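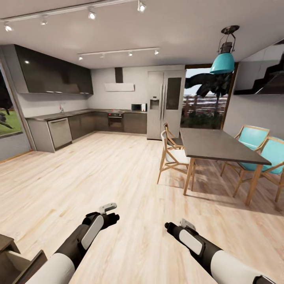 Work on the Pullberg arms since the last report has gone mostly into software, with hardware held up by one late delivery and one part we had to make again. The workshop at Toft was on restricted hours for much of the period, with one person per room, so we moved as much testing as we could into the simulator and ran it from home. Lucian Tudose set up the house model we now use for all household tasks. The kitchen and dining area share one open room, and from where the robot stands, the dining table and its chairs are between it and a good part of the floor on the right. We wanted that. Our first test room was a bare floor with a single table, and the arms learned nothing useful in it about keeping their elbows in.

Report to the Pledulgate small grants program
Prepared by Eoin Mulcahy for Harriet Nguyen-Tran
Jan 5, 2021

Where the build stands

Both arms are assembled to the wrist. The left arm is wired and moves under its own controller on the bench. The right arm is mechanically complete but has no elbow motor. The motor we ordered from Stavico came with the wrong shaft, and the replacement is still in transit. Stavico has agreed to cover the return shipping.

The gripper bodies are printed and fitted. Kaj Baldursdóttir redid the finger mounts after the first pair cracked along the layer lines when we tightened them. The new ones are printed on their side, with a metal insert at each screw. They have held up on the bench under more load than we plan to use, so we are treating the design as settled.

The base is the part most behind schedule. Preben Bisgaard has cut and drilled the frame, but the welding has to be done at the shop, and the welding bay has been closed. He has asked for a slot as soon as it opens. Until then both arms are clamped to a bench, which is fine for wiring and for single-arm tests and not much else.

Drawer task

Drawers were the first item on the task list we agreed with you, and they have taken the most time. The model house has a TV console with a wide drawer, and we use it for most runs. The left gripper takes hold of the top lip of the drawer front, with one finger above the edge and one below. The right arm comes in under the front toward the other end to keep the drawer from racking to one side.

We logged 89 runs of the current version. The usual failure is at the grasp. If the left gripper comes in too low, the upper finger hits the front of the drawer and the whole arm pushes when it should be closing. Lucian added a check that backs the arm off when the wrist force rises before the fingers have closed, and that fixed most of it. What remains is mainly runs where the base starts too close to the console and the left elbow has nowhere to go. We have not solved that yet. For now the base is told to stop farther away, and this costs some reach at the back of the drawer.

Closing is easier than opening and works with one arm.

I would like to be clear that the drawer results are simulator results. The simulated drawer slides more smoothly than the old dresser we have at the shop, and I expect the numbers to drop when we move over. We have left room for that in the schedule.
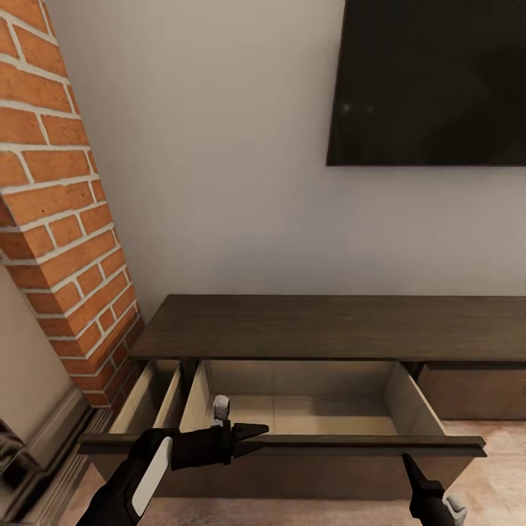

Object handling

The second task is picking things up from a surface and moving them without knocking over what is next to them. We started with boxes and moved on to shapes that are harder to hold. Pumpkins have been a good test. The ribs give the fingers something to settle into, but the sides curve away, and a grasp that looks right from a distance can end up on the slope and slide off.

We run it with a large pumpkin and a small one on the same wood surface. The small one is the target. The gripper comes in from the side, closes low on the body, and lifts. The object is allowed to turn in the grip, so long as it stays held. We had a rule early on that it must stay upright, and we dropped it when we saw that a pumpkin held at an angle with the stem pointing down was often the firmer grasp.

The large one is there as an obstacle. It is too wide for our grippers and we do not intend to lift it. The arms have to work close beside it, and at close range it takes up so much of the view that the software sometimes lost the target behind it. Kaj changed the tracking so that it keeps the last good position for a moment instead of starting the search over. That has helped a good deal, though it still goes wrong when the target is moved during the gap.

Grip force is the open question. In simulation we can set it to whatever works. On the real fingers we have only motor current to go by, and the readings drift as the motors warm up. Kaj is testing a thin pressure pad under the fingertip. The first one gave clean readings but peeled off at the edges. A second version is glued into a recess and is on the bench now.

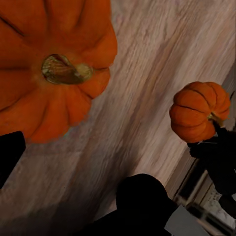 Spending

We are within the grant. Costs for motors and controllers are as planned, apart from the returned part, which should come out even. Printing material has run over by a small amount because of the finger mounts. We covered that from the travel line, which we have not touched, as all meetings have been by phone or video. Steel for the base is paid for. I have the receipts scanned and can send them with the next claim or sooner if you need them.

We had planned to buy a second desktop computer for simulation. Lucian has been using his own and it is keeping up, so we would like to hold that money for now and put it toward spare motors. After the trouble with the elbow I would feel better having 2 on the shelf. Please let me know if a change of that kind needs a form.

Next steps

Fit the elbow motor to the right arm and repeat the bench checks already done on the left.

Weld and level the base, subject to shop hours.

Run the drawer task on the old dresser, left arm first, at low speed.

Finish the fingertip pad, or decide to go without it and set grip force from motor current with a wide margin.

Add the kitchen counters in the model house to the object handling runs. So far we have kept to the one surface.

The original plan had both arms on the base by the end of winter. I now think April is more likely, and it depends on the welding bay more than on anything we control. If it stays closed, Preben has offered to bolt up a temporary frame from aluminum profile. It would flex more than we want but would let us start two-arm tests on real hardware.

Questions for you

Do you still want the demonstration in person, or would a recorded session be enough for the midpoint review? We can do either, but a visit to Toft would need to be booked with the shop, and at present they are not taking outside visitors.

Should simulator results be listed in the same table as bench results on your form? I left them out of the table this time and described them above.

Eoin Mulcahy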